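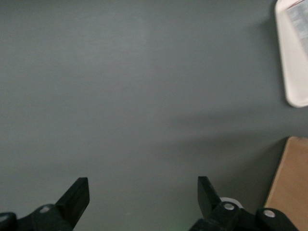
Guketti bets on 3,000 table-top lessons, but what will its robots learn?

October 17, 2025

Guketti has set itself a target of 3,000 recorded examples for Grunda, the learning system it hopes will let a two-armed robot tidy a table without being programmed for each object. By its own tally it has 1,046. The company calls this "strong progress". It is a little over a third.

The recording began in June, when Guketti took over a room at its Ntuli site. A person guides the arms through a short job, the cameras and joint readings are saved, and the table is laid out again for the next go. Each saved run counts as one example. Runs that go wrong are meant to be thrown out, though the company would not say how many have been, or who decides.

The jobs themselves are modest. Things are picked up, put on a tray or taken off it, and left where they are told to be left. A typical layout has a pale tray, a small wooden cabinet with two drawers, a red bottle lying on its side and a yellow fruit, all set well apart on a plain dark grey surface.
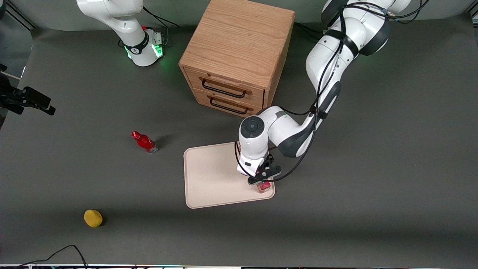

Well apart is the trouble. Kitchens and packing benches are seldom so roomy, and a system raised on clear space may have little idea what to do when a bottle is leaning on a box. Guketti says cluttered layouts will come later and that 500 of the planned examples have been set aside for them. That leaves 2,500 for the easy stuff.

There is also the matter of the test. In its latest note to customers the firm said Grunda had finished 46 jobs in a row without help. The note did not say whether those jobs used objects the system had already met, or whether the table was laid out the same way each time. Asked about both, a spokesperson said fuller results would be published "when the set is complete" and gave no date.

Tututus, a smaller rival, dropped a similar plan last year after finding that extra examples of the same few jobs made hardly any difference once the objects were changed. Guketti says its own approach is broader. It has yet to share the list of objects that would let anyone check.

Customers who have signed up for early use will pay a deposit before the final examples are recorded. The deposit can be returned, less a handling fee. The size of the fee has not been announced.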